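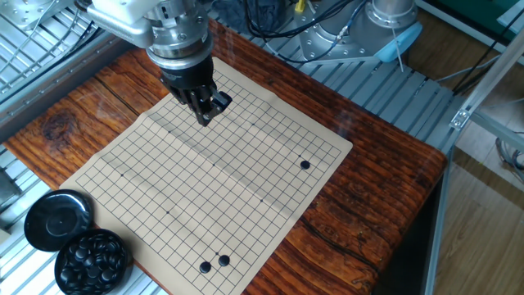
Go table check, Trokville games room, October

Board: OK for now. It's the paper one and the fold creases are pretty deep, especially that long diagonal. Doesn't lie quite flat either (I'd love to press it under some heavy books!).

Grid and dots: fine, I can read every line.

Black stones: glossy, no complaints. Three out on the board, the rest heaped in the bowl. Please put strays back before closing up, they're murder on bare feet.

Bowl and lid: OK. Lid was lying upside down by the bowl, so pop it back on when you're done.

Tabletop: wood, sits steady when I lean on it. Tag 792, still legible.

Still to do: ask Cultano about a new board, order ref 3751.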